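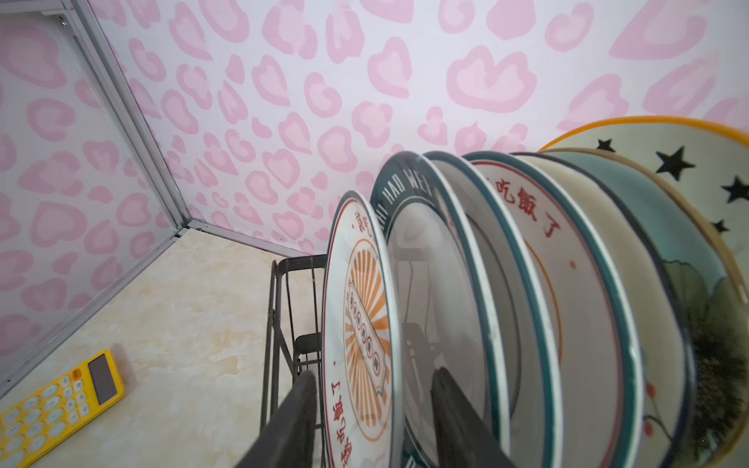 Home > Questions > Robotics > Learning from demonstration

Two-arm policy is fine with the first plates, hopeless once the rack fills up. Data problem or something else?

Asked 3 Sep 2018 in Manipulation, Imitation learning

Hi all, first question here so be kind! I'm doing a small project we call Endomeo, and the job is loading plates into a wire dish rack with two arms. I drive the arms by hand, record the lot, then train a policy to copy me. So far I've got 796 demonstrations, all in the same pink-walled box, with the plates put down in different spots each time. Patterned plates, plain ones, dark rims, pale rims, whatever I could get hold of.

The policy takes the wrist views plus one fixed view, and it puts out 20 steps at a go before it looks again. With an empty rack it's lovely to watch, it picks up off the floor and slots the plate and I feel like a genius for a minute.

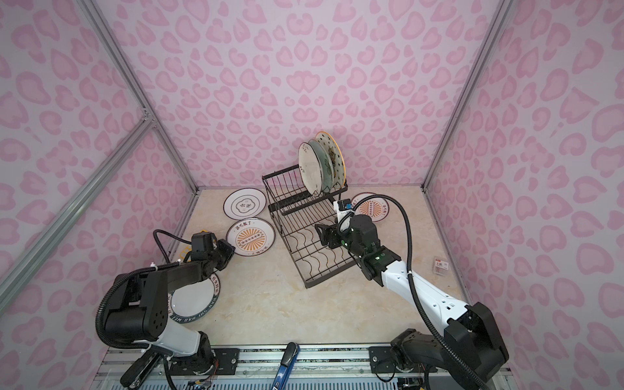
Then it gets to the later plates and falls apart. It goes for a slot that already has something in it, or it stops just short and sort of dithers — back and forth, never letting go. I ran it with the rack started at different levels and up to four plates it's good, but starting with 7 already in, it managed the next one twice in 8 tries. I do leave other bits lying about in some recordings so it doesn't get too used to a tidy floor, and that doesn't seem to bother it.

My hunch is that most of my recordings start from an empty rack and I get bored and stop early, so the crowded part is badly covered. But before I spend another month on the sticks (I've been at this on and off from March) I'd like to know if anyone has seen the same thing and fixed it some cheaper way. I also wondered about swapping the fixed view for one closer in, as the gaps between plates are tiny from up there.
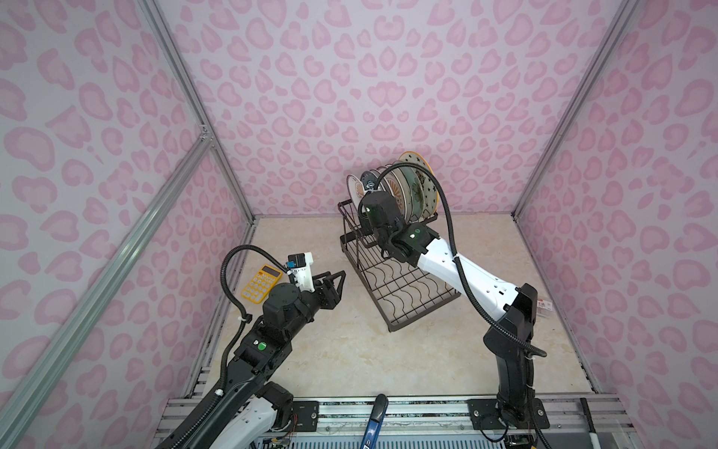
Grarnero: Your hunch sounds right to me. Count how many of your recordings have a slotting move into a rack that's more than half full, I bet it's a small slice. You don't need whole new runs either. Start with the rack nearly full, record one plate going in, reset, repeat. They're short, so an afternoon gets you a lot of them. The dithering might be separate. Try running fewer of those 20 steps before it looks again, you can do that without retraining. I'd leave the camera alone till you've tried both — if you change it you can't use your old data as it is.

Helpful (8) | Reply | Share

Yip: have you tried a bigger network

Helpful (0) | Reply | Share

Akaswood: Had this with cups on a shelf. Short recordings helped, but mine only got properly better when I added some where I began from a bad position and corrected it, nearly touching the next cup and backing off. If you only ever show it clean moves it has no idea what to do when it's a bit off. Don't train on the short ones alone though, I did and it forgot how to pick up. Mix them in with the full runs.

Helpful (7) | Reply | Share

3 answers | Follow this question | Older questions | Next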